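Visit to the Tostarora paper mill, open day

Posted Sep 18, 2024 by Margit Kelemen

I live in Alport for six years already and I had never been inside the paper mill, although I pass it each time I go to the station. This year my neighbor Perla Solís saw the notice for the open day, and we went together in the morning.

The mill stands by the river, behind a row of old poplars. At the gate we received a sticker with our name and a pair of ear plugs. Our group had 12 people and the guide was Eliseo Ponce, who has worked on the paper machine for 20 years. He spoke slowly and clearly, for which I was grateful.

First we saw the yard with the bales of old cardboard. The smell is strong, a little sour, like wet bread. The bales go into a big tub with water, and a screw turns them into gray soup. Staples and tape are taken out later, in two steps. I asked where the staples go, and Mr. Ponce said they are sold as scrap metal.

The machine hall was very warm and so loud that we could understand only half of the explanation. The wet sheet runs over a long wire cloth, then between felts, then around the drying cylinders. At the end it is wound on a roll taller than me. Twice the sheet broke while we watched, and the men repaired it in a few minutes, without hurry.

After the hall it was quiet in the finishing building. They cut brown kraft paper there into sheets and small rolls, and we could touch the different weights. The heavier one is surprisingly stiff. I did not know before that kraft means strength in German.

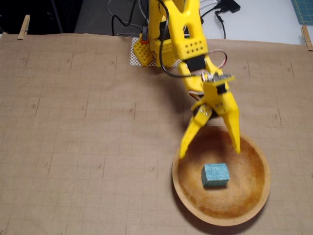
Tan kraft paper with a faint printed grid.

Coffee and plum cake were served in the canteen for two euros. Perla bought a roll of wrapping paper, and I took a notebook with a gray cover, which still smells a little of the mill.

The visit is free, but closed shoes are obligatory and children under 12 may not enter the machine hall. The next open day is in November. Bus 6 stops in front of the gate.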